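So I finally finished Lightfoot. All of it, the whole run, including the two annuals and that odd winter special where everyone is drawn with enormous hands. I've been picking it up in dribs and drabs from the comic shop in Sekthorpe since I was at college, and last Wednesday I found the last gap in a box under the manga shelves, marked at half price. I may have made a noise!

If you've not read it, Lightfoot is a small black and white series about a courier who can't leave footprints, and the town of Mivbridge, where she delivers things people would prefer not to have delivered. It was put out by Bestier, who mostly did war reprints and football annuals, and I've always wondered how it got past anyone there. The early issues sold 3,689 copies each if you believe the letters page, and by the end it was down to 445, which explains why the final one cost me more than my shoes did (even at half price, yes).

What I want to talk about is the lettering, though, and I know how that sounds. Bear with me. For the first dozen issues it's done by hand and it wobbles all over the place. Whispers are tiny, shouting goes right over the panel borders, and the courier's mum talks in this lovely sloping script that gets straighter when she's cross. Then, from issue thirteen, it's a computer font. Same art, same writer, and suddenly the whole town sounds like it's reading out a parking notice. The mum dies in issue sixteen and her last line is in the same letters as the bus timetable two pages earlier. I was gutted, and mostly about the wrong thing.

I do get why they did it. Money, time, probably somebody's wrist. And the story stays good, the flood chapters especially, with those long wordless pages of Mivbridge under water and the postbox just poking out. I'd put those up against anything on my shelf. It's just that I'd got used to hearing everybody, and then I couldn't.

There was talk of a collected edition, 300 pages, hardback, limited to 2,000, with the later issues lettered again by hand. I've put my name down for one and heard nothing. If anybody knows whether Bestier still answer emails, tell me. Next month I'm going back to the annuals, which have colour in them, some of it inside the lines. 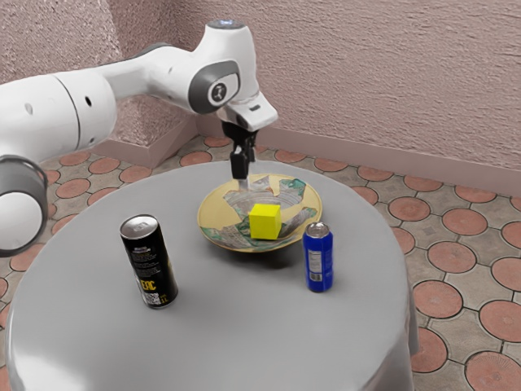

I'm with you on the mum's script, but have another look at issue fourteen. The shop signs are still hand lettered right through to the end, so somebody was holding out. No luck with my email to Bestier either, and I sent it in January.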